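Pulter Bin Picking Kit for industrial arms
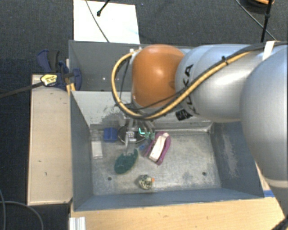

Can I use the kit with the robot arm I already own?
If your arm is a six-axis model with a standard tool flange and a payload of 2 kg or more, the kit will fit. We send the adapter plate together with the gripper, and you only need to tell us the arm model when you order.

What the kit is for

Pulter is a kit for picking mixed objects out of an open bin. It was made for small workshops, test labs and schools which already have an arm and do not want to buy a full cell. The objects can be different in shape, color and surface. Clear plastic containers, brushes, small balls and blocks may lie together in the same bin, and you do not have to sort them before.

The kit works from above. The wrist of the arm points down, the fingers go between the objects, and the software chooses the grasp point again before every pick. If the first pick fails, it makes a second try from another angle. After this it leaves the object and goes to the next one.

What you receive

Gripper with parallel fingers and one spare pair of finger pads
Adapter plate and screws
Depth camera with mounting arm
Control box with Pulter software, already installed
Cable set, 5 m, with ties
Printed manual in English, German and Spanish

The bin, the table and the arm are not included. We recommend a metal bin with sloping sides, because objects then slide back to the middle and do not stay in the corners. A used bin is also good. Scratches and stains on the floor of the bin do not disturb the camera, but a polished floor, like a mirror, can give wrong depth values. In this case please put a matte sheet on it.

Technical data

Maximum object weight: 200 g
Maximum object width: 27 mm with standard pads, wider with the long pads (sold separately)
Weight of gripper with adapter: 1.1 kg
Power: 24 V DC
Connection to robot controller: Ethernet
Time for first setup: one working day for one person with some experience

Mounting the cables

Please take time for this part. Most support calls we get in the first month are about cables. The hose and the cables must have enough loop at the wrist, so that the last joint can turn to both sides without pulling. Fix the bundle on the arm segment with a tie and move every joint slowly to its limit before you start the automatic mode. Wrap tape where a cable touches a sharp edge. Clamp the bin to the table as well, otherwise it moves a little with every contact and the calibration is lost.

What it does not do well

Thin flat objects which lie directly on the metal are difficult. The fingers need a small gap to get under the edge. Very soft bags are also a problem, and we do not promise a result with them. If you are not sure about your objects, you can send us up to 23 pieces and we try them in our room in Joditz without cost. You get back the objects, a short report and the video of all picks.

From a customer

"We use it in Skallusness since last August for sorting returned household items. The first week was slow, mainly because our calibration was bad. After Rankin helped us by phone it became much better. I would like to have a bigger opening of the fingers, but for small things it does what we need."
Ainhoa Segura, workshop lead

Delivery and support

Rankin is our partner for sales and service. The kit is shipped complete in one box. Telephone support is included for the first year, from 9:00 to 16:00. Software updates are free for as long as you use the kit.

For a price, please write to us with the model of your arm, the size of your bin and, if possible, a photo of the objects. We normally answer on the next working day.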